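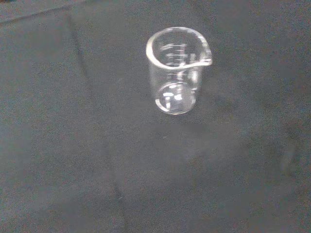

Stop Trusting the Lines on the Beaker

Quick one, have to be out the door soon. The lines on a small beaker are a hint. That's all they are. Little white dashes, printed on, fine for "fill it up to somewhere near here." And yet every home soap and dye recipe I read says pour to the 50 line, as if the line was a promise.

Weigh it. Put a scale on the table, put the glass on the scale, zero, pour. Three seconds of extra work. I got a whole batch of ink wrong last July going by the marks, and blamed the pigment, and wrote a cranky note to the shop (Bania, sorry, it was me).

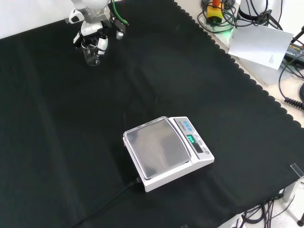 And level the thing first. There is a bubble in the corner of plenty of these scales and people treat it like decoration. Turn the feet till it sits in the middle. Then weigh the beaker empty, write the number down on paper. Paper! Not your head. My notebook from the Kemunach workshop has the empty weight of every glass I own and I use that page more than any recipe in it.

Also, dark cloth underneath. People laugh at me for this. Clear glass on a pale table dissapears, you reach across for a pen and over it goes. On black you get that bright rim, you can see which way the spout points.

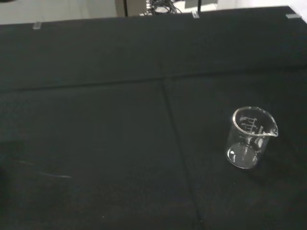 Iron the cloth if you care, I don't, though a fold right under a scale is asking for trouble so smooth that bit at least.

I'm not saying throw the beakers out. Love them, good for pouring, easy to wash. Just stop reading them like a ruler. A decent scale cost me roughly 400 less than the batches I ruined before I bought it, and yes I added it up.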